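Brakis Cable Guard Kit for Small Two-Arm Cells

Sold by Rokero. Usually ships within 9 working days. Fits left and right arms.

Overview
Every small robot arm comes with a cable, and every cable would like to be somewhere else. The Brakis kit is a set of clips, a sprung elbow guide and a snag sensor that together keep the wiring where you put it, or at least tell you when it has gone wandering.

We did not set out to make it. We set out to sell arms, and in September one of ours pulled its own gripper cable out by the roots at our workshop in Nilcombe. The arm reached across the bench, the slack at the elbow hooked over the bracket of its partner, and the controller, finding a little resistance, did what it had been told to do with resistance and pushed harder. The gripper went dead, opened, and dropped a customer's sample. The arm carried on with the job for another 400 cycles, placing nothing very neatly on top of nothing.

Mohsin Pirzada found it after lunch. His entry in the fault log reads, in full, "Left arm miming."

What went wrong
The cable had been tied for the reach we tested, and then somebody moved the work further out. There was plenty of slack with the arm folded and far too much of it with the arm turned inwards. The gripper had no way of reporting that it had lost its connection, so the software took silence for good news. The emergency stop worked perfectly, as it had all morning, with no one near enough to press it.

Meifang Jiang went through the other benches afterwards and was not comforted. Thick cables bowed out from elbows, thin ones were laid over whatever was in the way, and power leads had been left inside the reach of the thing they were powering. We had written a rather stern page on this in our own manual. She stuck a copy to the kettle.
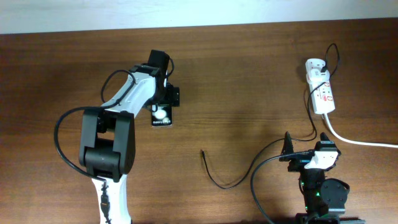 The first version of the kit was a bag of cable ties and some strong feelings. The second used a rigid elbow guide, which kept the cable beautifully tidy and bent it in exactly the same place every time until it broke at 2,000 cycles. The one we sell has a sprung guide that gives a little in both directions. Corey Waaka still has the rigid ones if anybody wants something to hang keys on.

What you get
Sprung elbow guides, one per arm
Forearm clips, push fit, in two widths
Snag sensor with lead
Bench clips for plug-in leads
Setting-up card (please read the setting-up card)

How the snag sensor works
The sensor sits between the elbow guide and the gripper cable and feels for pull. Over the set limit it opens the stop circuit and the arm halts. It also halts if the sensor itself is unplugged, a feature added by Haris Arain the day after he unplugged one and watched nothing happen.

The limit is set at the factory. There is a small screw on the back that changes it. If you find yourself turning the screw because the arm keeps stopping, the cable is caught on something. Go and look.

Fitting
Switch off at the wall first. Fit the elbow guide with the arm folded, then move the arm by hand through the whole of its reach, including the corners you are sure it will never visit. Leave a loose curve at the joint and none along the forearm. Where two arms share a table, do this with both of them leaning in. Allow an hour the first time.

Any lead that does not belong to an arm should run off the nearest edge of the bench and stay there under a bench clip. Keep extension sockets outside the reach of both grippers.

What it won't do
It is not a safety guard for people and must not be used as one. It will not stop an arm hitting its neighbour, a mug or you. It won't help with a cable that is already damaged; replace that before fitting anything. And it can't feel a lead that isn't clipped to it, as Tarık Karakaya established at the cost of a perfectly good keyboard.

Details
Guide length: fits arms with a reach up to 700 mm
Sensor supply: from the stop circuit, no battery
Colour: black
Spares: clips and springs sold separately, through Rokero or Sandhu

Returns
Unused kits can be sent back in their box. Used kits too, if the spring has failed, and do put a note in saying what the arm was doing at the time. We keep them all in a folder.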